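Flurnadau workshop finishes second hand-held gripper

01/08/2019

Members of the Flurnadau shared workshop have completed the second of a matched pair of hand-held grippers, built for recording manual sorting tasks that a bench arm will later repeat. The pair went into use at the start of the month. Plans and a parts list are due by the end of August.

The project, named Curden, is led by Emiliano Robles, who started it at home on a kitchen counter and moved it to the workshop when the printer jobs got too long. Each unit is held in one hand and has two black fingers that close against each other. A camera is mounted on the tool and looks out between the jaws, so every recording has the same viewpoint the arm will have when it carries the same gripper.

The bill of materials for one unit comes to 184 dollars, with the camera as the largest single item. The fingers are printed solid. An earlier version with a sparse fill flexed under load, and the jaw opening calculated from the motor position no longer matched the opening measured at the tips. Robles replaced the fingers and left the linkage as it was.

"The tips wear first," he said. "You want to be able to change a finger without touching the calibration."

Finger changes now take 3 minutes with a hex key. The left and right fingers are separate parts and cannot be swapped.

Current work is on two-handed tasks around a white wire mesh basket with a flat grey floor panel. The basket was chosen as a difficult target: thin wires are hard for depth estimation, and a finger that comes in too low can catch on the mesh. Operators approach with the jaws open over the table and close only after the tips have passed the near edge. Runs in which a finger snags are kept and marked as failures.

Timing between the two units remains the main open problem. Each one keeps its own clock, and the drift shows up in long sessions as a mismatch between left and right hand positions. A shared trigger cable has been tested. It works, but it limits how far apart the hands can move, and Robles wants a wireless version before the plans are released.

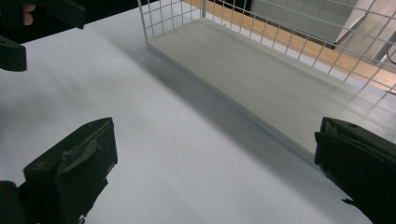

Also from the workshop: Bouzid laser cutter back in service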